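The tide gauge at Hatia had been reading 3 centimeters high since July. Meifang Pan established this on her second day, by lowering a steel tape down the stilling well every fifteen minutes and writing the figures in pencil in a waterproof book. The float and the tape rose and fell together. They did not agree.

She reported the offset to the harbor office by telephone. The office asked whether it could be corrected from the mainland. She said that it could be subtracted, but that subtraction was a different thing from correction, and that she would need the old leveling sheets.

The sheets were with Afiq Halim. He had run the gauge for 14 years and had retired to a house behind the ice plant, where he kept the station records in biscuit tins, sorted by benchmark. He let her in without asking who she was.

"It's the float line," she said. "Or the pulley. Or the well has settled."

"It's the benchmark," he said.

He took out a sheet and laid it on the table. Benchmark 193 was a brass bolt set in the foot of the customs house wall. Every reading at Hatia was referred to it. He had leveled to it twice a year from the bolt on the hill, a line of 100 meters with one awkward turn at the bakery. The last entry was in his handwriting. The column after that was blank.

"Nobody has run it since you left," she said.

"They sent me a letter saying the computer would do it."
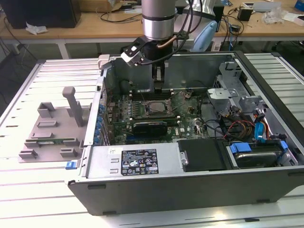
*Desktop computer case, opened on its side, with a robot arm above the motherboard.*

The computer at the station logged the float every six minutes and sent the result down a telephone line at midnight. It had no opinion about the customs house. Meifang explained this, though she suspected he knew.

They ran the line the next morning. The book gives the date as Saturday, September 11, 1999, wind light, sky overcast, instrument Hamada, staff Puris. The Hamada was an old level with a stiff focusing ring. The Puris staff had been repainted by hand between the one- and two-meter marks, and Afiq held it. He stood very straight and rocked it slowly toward her and away, so that she could take the lowest reading. At the bakery turn he put down an iron plate, stepped on it, and would not step off until she had moved the instrument and read him again.

The line closed to a millimeter. The bolt in the customs house wall had gone down by three centimeters, and the wall had gone with it. There was a crack above the door that had been filled with mortar and painted.

"So the sea is where it was," he said.

"Near enough."

"And the office?"

"The office will get a revised datum."

He asked to see the page. She passed him the book, and he checked her additions with a fingernail moving under each column. He found no errors. He turned back to the readings she had made at the well, and went through those too, although they had nothing to do with the bolt.

"You took these at night," he said.

"Some of them."

"With a lamp?"

"In my teeth."

He nodded and returned the book. They carried the instrument back along the harbor road. The ferry Minine was loading onions, and the ramp had been let down at a steep angle, the water being low. Afiq looked at the ramp, then at the weed on the pilings, and named a height. She looked at her watch and wrote it in the margin.

At the station she opened the well cover and lowered the tape. He was off by four centimeters. She told him so.

"Which datum?" he said.

She worked it through again from the bolt on the hill, and he was off by one. He sat down on the step to wait for the next quarter hour. She sharpened the pencil.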